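Textile Care and Garment Construction
Week 3 handout: Reading a woven cotton garment

November 5, 2019
Prepared by Irén Magyar

These notes go with the second half of the lecture. Bring them to the workroom session, along with your fibre chart from last week.

Grain

Every woven cloth has a warp, running the length of the bolt, and a weft, running across it. Warp yarns are held under tension on the loom and are usually the stronger of the two. Most shirts are cut with the warp running from shoulder to hem. When a finished garment twists after laundering, the first thing to check is whether the panels were cut on grain. Fold the front panel lengthwise and see whether the yarns follow the fold. If they drift away from it, pressing won't fix the problem for long.

Shrinkage

Cotton shrinks for two reasons. The first is relaxation: yarns stretched in weaving and finishing return to their natural length once they are soaked. The second is swelling: the fibre takes up water, the yarn gets fatter, and its path over and under the crossing yarns gets longer. Most of the relaxation happens in the first few washes.

For the test in the workroom, mark a square 600 mm on each side, wash and dry the sample, then measure again in both directions. Shrinkage is the change in length divided by the original length, times 100. A warp measurement of 582 mm gives 3 per cent. Record warp and weft separately – they are seldom the same. Use the Lombridge cotton for the first sample and the Tellwood for the second.

Colour

Reactive dyes bond with the cellulose and stand up well to washing. Pigment prints sit on the surface, held by a binder, and tend to lose colour where the cloth rubs: collar folds, cuffs, the edges of pockets. A quick way to judge how a print was applied is to look at the reverse. Where most of the colour has stayed on one side, the inside will look paler than the outside. A yarn-dyed check should look much the same on both.

Rub fastness is graded from 1 to 5 against the grey scale, with 5 meaning no visible staining. Do the dry rub before the wet one and use a fresh square of white cloth each time.

Collars and facings

A two-piece collar has a stand and a fall, and closes at the throat. A camp collar has no separate stand and lies open, with the front facing folding back to form a small lapel. Interfacing in either type must be shrunk before it is fused or sewn, or the collar will bubble. Nkrumah Mensah will demonstrate fusing temperatures on the Semik press. Please don't change the settings yourselves.

Reading for next week

Doucette, chapter 5, on seams and seam allowances. Skip the section on knits – we will come back to it later in November.

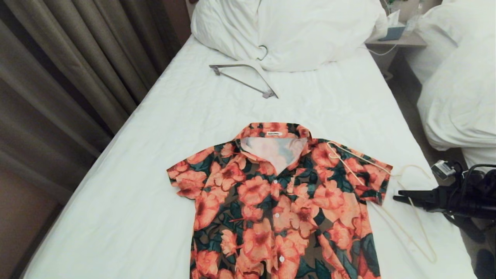

Your written report on both samples should be no longer than 2000 words, including tables. Put your measurements in millimetres and label each column warp or weft. Staple the washed swatches to the last page.

Questions about these notes: see Irén Magyar after the lecture | © 2019 | Back to top

This site uses cookies to remember your settings. Accept | Manage cookies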